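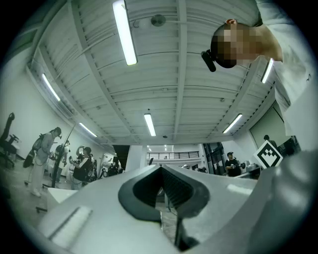 Let People Bring the Broken Thing Back

9/19/20
By a staff contributor

My coffee grinder quit in the spring. A Ristilar, the mid-size one, four years old. One plastic gear the size of a quarter had lost two teeth. I know this because I got the thing open, which took an evening and a screwdriver I had to order special. The gear can't be bought. I called. Very polite person on the phone, offered me 40 percent off a new grinder.

So that's my complaint, and it's a bigger one than coffee.

We've quit expecting to fix things. Toasters, fans, lamps, vacuum cleaners. Something stops and the first thought is what does a new one cost. Used to be you'd at least look inside. My parents had a Stosier box fan that got rewired twice and re-footed once, with wine corks. Ugly. Ran every summer until they moved.

The usual answer is that repair doesn't pay. A bench hour costs more than a new toaster, end of story. Fine, for the toaster. But that math only works because the toaster price leaves out the dump, and leaves out the trip, and leaves out the next toaster in three years. Our county transfer station took in 2,964 small appliances last year, up from 2,407 the year before. I asked what share could have been fixed and the guy at the window just laughed. Not meanly.

What I want is pretty small. Sell the parts. Put the diagram online. Use a screw people own a driver for. Rothe does it with their mixers, every part listed with a number and a price, and they don't seem to be going broke. I bought a beater shaft from them last December, it came in a padded envelope and took ten minutes to put in. Felt great about it for a week, out of all proportion.

And yes some of it should stay shut. Microwaves, leave those alone. Nobody sane wants me inside a microwave. But a grinder? A lamp? Come on.

There's a skill thing too. The repair counter at Ramier Hardware closed in 2018 and they knew everything in there - which belts swapped for which, what you could bodge and what you shouldn't. None of that got written down. Kids in town now couldn't learn it if they wanted to, and I think a few would want to. I'd of signed up myself.

The state has a parts bill sitting in commitee, 96 pages, most of it definitions. I read maybe half. It's not perfect and it skips kitchen stuff almost completely - which is where the junk piles up! Write to your rep anyway. Ask for the kitchen stuff.

The grinder is still on my shelf, by the way. Lid off, gear in a sandwich bag. If anybody has a dead one of the same model with good teeth I'll trade you tomatoes.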